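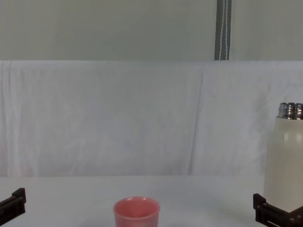
Charoen Srisuk pregunta: ¿se puede retocar la pintura de una botella con cuello metálico sin que quede un parche?

Tengo una botella Umness de color crema con tapón plateado. El cuerpo tiene arañazos finos y algún desconchón por donde asoma un tono más oscuro, sobre todo en la mitad de abajo. Me gustaría dejarla presentable para la mesa de una feria de artesanía en agosto, junto a un vaso rosa y con una tela blanca detrás. He leído que hay quien lija todo el cuerpo, pero no quiero llegar a eso. También me preocupa manchar la rosca. Y de paso, si alguien sabe quitar las marcas de doblez de la tela sin sacar la plancha, se lo agradezco.

Publicado en Sindico, sección Hogar y reparaciones

pilar_romeral
2 votos

Para arañazos de ese tipo no hace falta lijar el cuerpo entero. Yo hice una parecida el año pasado y seguí este orden:

Paso 1. Quita el tapón y lava el exterior con agua templada y jabón neutro. Seca bien la junta entre el metal y la pintura, que es donde se queda la humedad.

Paso 2. Mira el cuerpo con luz de lado y marca con lápiz blando qué es arañazo y qué es mota suelta. Algunas rayas son suciedad y salen con goma de borrar blanca. Las que se notan al pasar la uña ya han levantado la capa. 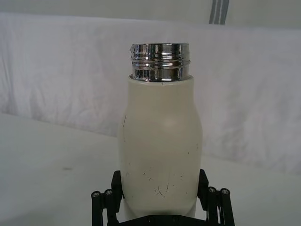

Paso 3. Cubre el cuello con cinta de carrocero, desde el borde hasta la junta, rosca incluida. La boca tápala también. No quieres esmalte por donde bebes.

Paso 4. Pasa lija al agua de grano 3000 solo sobre el desconchón, sin apretar. Limpia el polvo con un paño húmedo y deja secar.

Paso 5. Aplica el esmalte con un pincel muy fino o con un palillo, una gota en cada golpe. Yo usé el Ponura 1679, que es un marfil apagado. Espera 15 minutos entre capas y retira la cinta antes de que endurezca del todo.

Si la pintura original es mate, compra esmalte mate. Con uno satinado se ve el parche desde la otra punta de la habitación aunque el color sea exacto.

Llewellyn_bricolaje

De la botella no opino, ya te han contestado. Con la tela: los dobleces rectos de haberla tenido guardada salen peor que las arrugas sueltas. Cuélgala la noche anterior, pulveriza agua por detrás y estira desde abajo con la mano. Si tienes pinzas con algo de peso, ponlas en el dobladillo.

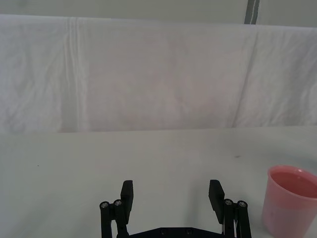 Si aun así quedan las líneas verticales, vaporizador de mano y despacio, siempre de arriba abajo. En una tela fina la plancha a veces deja brillo. Y cuando la recojas, enróllala en un tubo de cartón, porque si la vuelves a doblar por el mismo sitio estarás igual en la siguiente feria.

tomasin77

Yo le pegaría una pegatina encima a los arañazos y a otra cosa. El vaso lávalo a mano, los míos se pusieron feos en el lavavajillas.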